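Who does the sorting now? Automation in the packing room at Grerer
Project report, Work and Technology module, Redonmont
Submitted 6th November by Wagner Lacerda

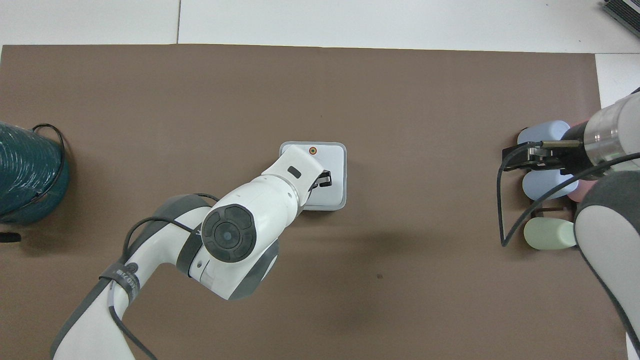 I went into this project expecting to write about job losses. The management at Grerer had told us there wouldn't be any, and so far they are right on paper. The packing room had 12 people in April and it has 12 now. What I ended up writing about is what those people do all day, which has changed a lot more than the headcount.

Before the arms came in, each packer picked, checked and boxed their own orders. Under the new setup, bought through a supplier called Cavalcanti, the arms handle the picking and four of the packers are "cell attendants." They refill parts, clear jams and restart the program. The supplier's brochure calls this upskilling. I asked all four attendants what new skills they had learned. Two mentioned the restart procedure, one said "patience," and one asked me if the interview was anonymous.

The training was a single session of 50 minutes. Nobody I spoke to had been shown how to change the program themselves – for that they call Cavalcanti and wait.

Speed is harder to judge. The company gave me one figure, 59 orders an hour per cell, but wouldn't say how many stops were left out of it. I stood by a cell for one afternoon and logged the stops myself. My log is in Appendix B and I don't claim it is a fair sample.

The sister site at Clukgate did things differently. There the packers chose which tasks to hand over, and they kept the checking. I only had one phone call with them, and it was with a supervisor, so I would treat the cheerful tone with some care.

The attendants did agree on one good thing: sore wrists are less common. Against that, three of them said they talk to each other less, as the cells are set far apart and leaving one unattended gets noted.

Pay for the attendant role is the same as before. I asked if that was under review and was told the question would be passed on. I had no answer by the time I handed this in.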